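Folding a red knit jersey on a fabric-covered table so the print doesn't crease
Laundry and Clothing Care > Folding and storage

Bianka Bakos
Member, Brumville

I fold club jerseys on a padded table with a light gray woven cover. The jerseys are red polyester knit with a white collar and a printed number. Two problems. The cloth drags against the cover when I turn a side in, so the fold line wanders. And after a few weeks in the drawer the print shows a crease. I clear the table first.

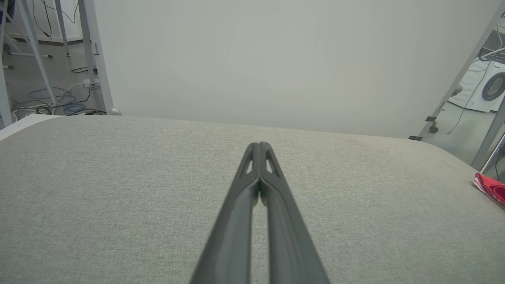 What I have tried
Ironing before folding, at the lowest setting. Folding in thirds across the width. Folding over a piece of card, which kept the edges straight but was slow to pull out. The drawer is a Hornberg, 80 cm wide, and I would like the jerseys to stand upright in it.

Lilla Fodor
Regular contributor

The drag comes from the cover. Woven upholstery cloth grips knit, so lift the part you are turning and set it down in place. Sliding it is what moves the fold line.

Start by getting the garment out of its heap. Find the hem first. It is a doubled layer with a seam, stiffer than the body, and it gives you a straight reference. A rolled hem has to be opened flat before anything else, or every later fold inherits the error. On red knit the creases look much darker than the cloth around them, so they are easy to find. Work them out toward the nearest edge with the flat of the hand. 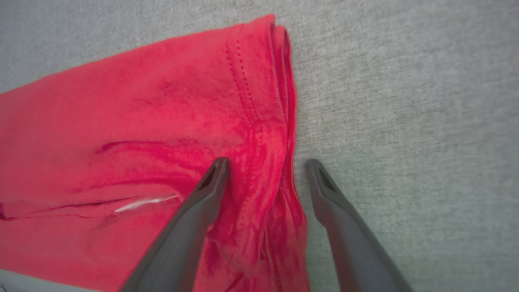
Does the hem need to be pressed first?
Only if it keeps rolling after you flatten it by hand. Use low heat from the inside, with a cotton cloth between, and let it cool before you fold.

For the fold itself, go lengthwise. Bring one side over the other, sleeves in, and stop before you touch the collar. Then turn the collar end over last. Hold the far end down at the corner while you do it — the length stays tight and you avoid a second set of wrinkles next to the trim. With a large number on the back, one fold line will cross it whatever you do. Make it a soft one, and alternate the side you start from each time the jersey is washed. 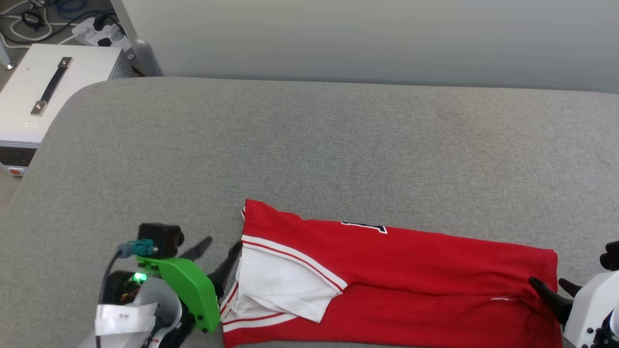 How should they go into the drawer?
Stand them on the long folded edge, two rows deep, with enough slack to push a hand between them. Pressure sets a crease in print faster than time does.

Graziella Parisi

I just roll mine. Never had a crease. Takes up more room though.

Raili Hirvonen
Member

Rolling works for plain knit. On thick print I have had it crack along the roll, so I went back to folding.

One addition to Lilla's answer. Keep the jersey back from the rounded edge of the table. Cloth that hangs over the curve pulls on the rest, and you end up correcting the same corner twice. I put a smooth cotton sheet over the padding (mine is an old Virág, 88 inches long, doubled) and the drag is mostly gone.

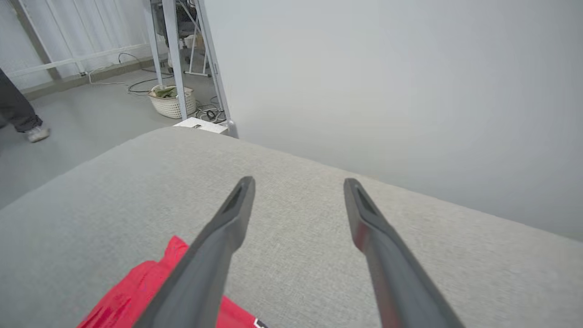 Red fabric on the gray padding, crumpled.

Bianka, if the crease is already in the print, do not iron over it directly. Turn the jersey inside out, low heat, some 2 seconds at a time, and check between passes.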